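Tistley Desk Sorter – Set-up Guide
Section 3: Filling the sorter

Before you start: box open, partitions pushed all the way down. Clear a spot on the table big enough to lay things out. Allow roughly 30 minutes if the drawer is bad. 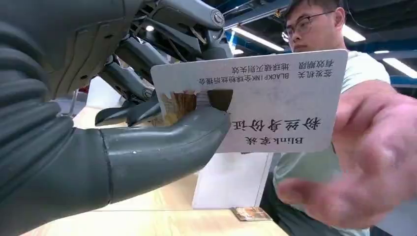
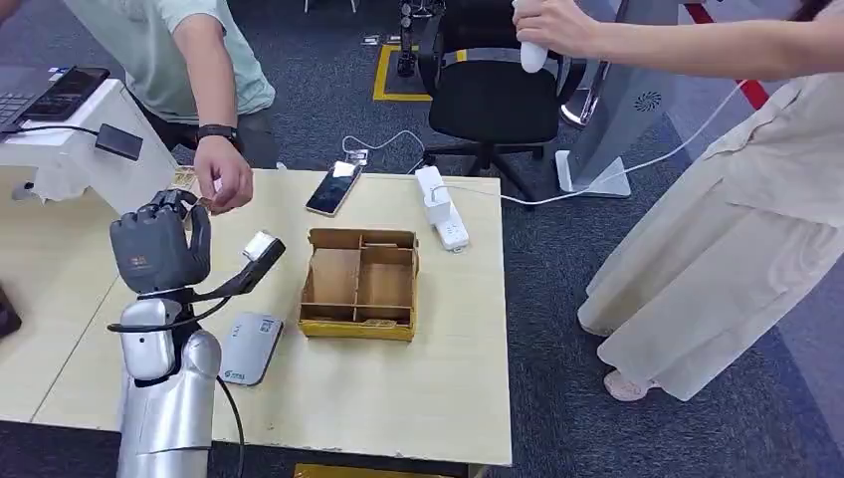
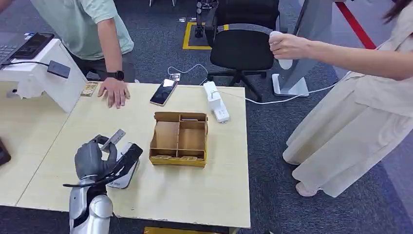

Fig. 3 – Flat cards in the bottom front compartment.

1. Turn the box so the large compartment is on your left. Small ones go on the right.

2. Empty the drawer onto the table. Phones and power strips stay outside the box, toward the back.

3. Cards first. Novelty cards, fan club cards, old member cards – all one stack, same way up. Lay them flat in the bottom front compartment. Max 30 cards, less if they are thick.

4. Short rulers and pens next. Measure before you force anything. If it's longer than the compartment it goes in the large one, at an angle.

5. Clips, erasers, small adapters in whatever is left on the right. Dont mix with the cards.

6. Chargers and coiled cords in the large compartment, last. Wrap each cord loosely.

NOTE: Partitions lift out. If you also have the Skarkelar insert, see Section 6, it replaces the right side only.

NOTE: Lables are not included. Masking tape works fine.

CAUTION: Cardboard. Keep drinks away from it. Do not put a plugged-in charger in the box.

CAUTION: Lift from underneath with both hands once full – never by the partitions.

Check again after a month. Anything not used, take it out.

Section text: Reginald Calloway, rev. July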